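Blocks, Again

My sister-in-law Delyth is convinced that every child needs a set of plain colored cubes, and that everything else in the toy aisle is a swindle. She sent me a link in June to a set from a shop called Drumitz, 86 dollars for a box of cubes, with a little booklet about "foundational play." I have questions about the booklet. I have more questions about the 86 dollars.

I will give her this much: stacking is harder than adults remember. Putting one cube on top of another sounds like nothing until you watch an 18-month-old do it. The hand has to come down level and let go without dragging. My son Osian could pick up a block for weeks before he could leave one anywhere on purpose. He would get it over the other one, hold it there looking very serious, and then throw it at the dog.

What I don't buy is that the cube has to be special. Red one, yellow one, flat table. You can put a square on the table to build in, if you want a target, and you have most of what the booklet is selling. 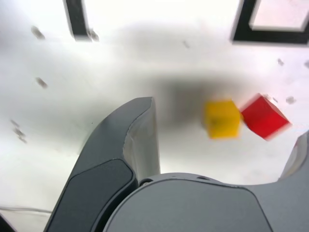
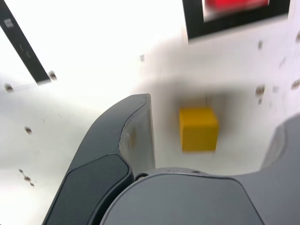 Red on the table, yellow on the red, inside the black square:

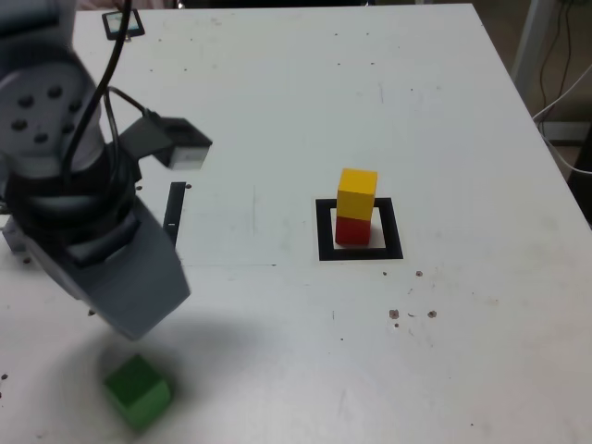 The booklet says the target "invites intention." Maybe. We tried it at home with masking tape on the kitchen floor and Osian's intention was to peel up the tape. Once he had eaten a corner of it I called that experiment off. A few weeks later we tried again on the coffee table and he did put a block inside the lines, then another, and then he sat in the middle of the floor and clapped for himself. Was that the square? Was that just being a few weeks older? Delyth says the square. Delyth also says that Orasora drops cured her sinuses.

My neighbor Prys, who taught kindergarten for years, was less romantic about it. She said kids build towers with cans, shoes, butter tubs, whatever is in reach, and that the nice thing about cubes is that they don't roll under the stove. I find that a much better argument than anything in the booklet.

The two colors I'm still undecided on. The claim is that fewer colors means more focus. It may also mean that somebody saved money on paint. Osian prefers yellow and will carry one to bed, so at the very least half of the set is getting used.

We ended up with a bag of secondhand blocks from the Rees sale, almost 400 of them, several chewed. Delyth has been very quiet about it. She did ask whether they were a uniform size, and they are not, and his towers lean, and he keeps making them.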